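Cable drop on a shallow desk - grommet or over the front?
Home Office Fitout > Desks and Cabling

palten_dave
Posts: 366
Fitting a white shelf-type desk, 16 mm board, in a spare room. Power is on the left wall. The Gretness bracket kit puts a steel rail along the back, so a rear grommet would foul it. Options are a side notch or running everything over the front edge. Any reason to avoid the front?

Lister
Posts: 24
Front edge works but you need strain relief. A hanging cable puts its whole weight on the plug, and thin USB leads fail at the collar first. Stick a clip under the lip, within 12 cm of the adapter.

My own desk has a wired mouse and a grey adapter on it, with the white lead going over the front.

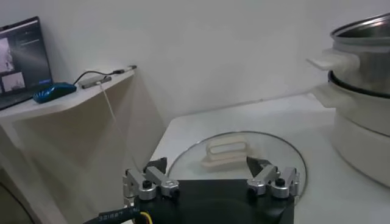 Re: Cable drop on a shallow desk

chevalier_k
Posts: 12
Disagree with Lister. A clip under the lip just moves the bend to a sharp board edge. Notch the side, radius the cut with a file and seal the raw edge. Bare particleboard swells if you spill on it.

Lister
The edge is only sharp if you leave it square. Mine is rounded over.

palten_dave
Would a notch weaken the board near the bracket?

chevalier_k
Not if you stay clear of the screws. Keep it shallow and put it behind the last bracket.

gretness_owner
The rail on the newer Gretness kit can be mounted forward. Two extra holes, then the rear grommet fits. Check the colour of the end caps - grey is the newer one.

palten_dave
Caps are grey. Will move the rail and drill the rear hole tonight.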